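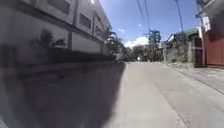 The residential street used as the test route, in strong sun.

Members of the Kilalton shared workshop have spent their evenings since February on a small delivery robot, named Jurimum. The build has cost 1,346 pounds in parts, and the chassis is sound. It is my view, as chair of the build group, that our remaining effort should go into how the machine reads the road.

A wide shadow lying across pale concrete presents a hard edge, and a simple vision program may treat such an edge as a kerb. Manee Phuthong, who wrote our steering code, has proposed that brightness be given less weight than texture. I support the proposal. It is slower to compute, but a delivery robot at walking pace can afford the delay.

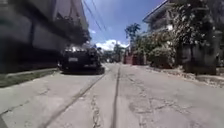
Cracked and patched concrete, with a parked car on the left.

The surface deserves equal attention. Lengthwise seams can be mistaken for lane markings, and broken patches will unsettle small wheels. Some members favour buying a larger suspension kit from Sotex. I would ask them to wait. A careful route, planned around the worst ground, costs nothing and teaches us more.

Home builders are often advised to begin indoors on a smooth floor — sound advice for the first nine hours of driving. After that, an ordinary street should set the standard. The workshop is asked to adopt this as its policy for all wheeled projects.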